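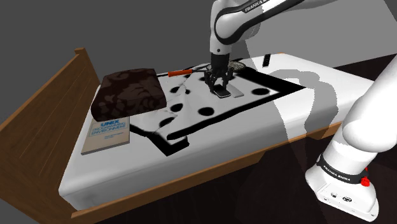

Week 4: Sleep and memory

Notes for the Tuesday group, Feb 11, 2025

Okay, we ran out of time last week right in the middle of the sleep stages, so I'm picking up at stage two and going from there. If you missed it, Chunhua Ye very kindly typed up the first half and it's in the shared folder (thank you, Chunhua!).

Stage two, continued

You spend more of the night in stage two than in any other stage, close to half of it for most adults. I used to skip past it when I taught this course, because deep sleep and dreaming are so much more fun to talk about, and I've changed my mind. The thing to know is the sleep spindle, a quick burst of brain activity that lasts a second or two. People who show more spindles after learning something often do better on it the next day. Often, not always! The studies don't all agree and some of them are pretty small, so if you write "spindles cause learning" on the midterm I will circle it in red.

Deep sleep

Big slow waves, hard to wake up from, mostly in the first part of the night. If somebody has ever shaken you awake an hour after you dropped off and you said something ridiculous, you've met it. Deep sleep gets linked with what we called declarative memory in week 2: facts, word lists, where you parked. The main idea is replay. Patterns of activity from the day seem to run again in the hippocampus, and over time the memory comes to lean more on the cortex. Most of the early evidence came from rats running tracks and then napping. Look at figure 3 in the Santoro chapter for this one, and read the caption slowly, it does a lot of work.

REM

REM is where most of the vivid dreaming happens, and it's heavier toward morning. Your eyes move, your breathing gets uneven, and most of your muscles are switched off (which is good news for whoever is next to you). People have tied REM to emotional memory and to skills, but this is the messiest part of the whole field. Some antidepressants cut REM way down, and the people taking them don't seem to lose their memories in any dramatic way. Keep that in your pocket for the discussion question.

A word about naps

Everyone asks. Yes, naps can help. A short one, 20 minutes or so, mostly makes you feel more alert. A 90-minute one can take you through a whole cycle, and then you may see some memory benefit too. What happens in between is that you wake up out of deep sleep feeling like wet cement. That groggy feeling has a name, sleep inertia, and yes, you need to know it.

Also, where you sleep matters more than my students like to hear. Dark, cool, quiet, and a bed you use for sleeping. If you do all your reading for this class under the covers, your brain starts to treat the bed as a place to be awake. This is called stimulus control and it comes back in March when we do insomnia.

The class sleep log

You're keeping a log for seven nights. Use the paper sheet or the Flomby app, I don't care which, but pick one and stick with it. Write down:

when you got into bed
when you think you fell asleep
how many times you remember waking up
when you got up for good
caffeine, and what time

Fill it in when you get up. Logs done from memory on Sunday night are easy to spot, everybody in them sleeps from 11:00 to 7:00.

Then there's the word list. You'll get 12 word pairs in the evening and test yourself in the morning, then a different 12 in the morning and test yourself that evening. Same number of hours in between. Before you start, write one sentence on why a better score after the night wouldn't prove that sleep did it. (Hint: think about what else is going on during the other gap.)

Write-up is 600 words, due at the start of class next week. I stop reading at 600, so please don't save your best point for the end.

Reading

Tiziana Santoro, chapter 5, all of it except the box on birds. The box is lovely and it won't be tested.
The short Groen handout on reading a sleep chart. Bring it with you, we'll mark one up together.

Office hours are after class as usual, room 814.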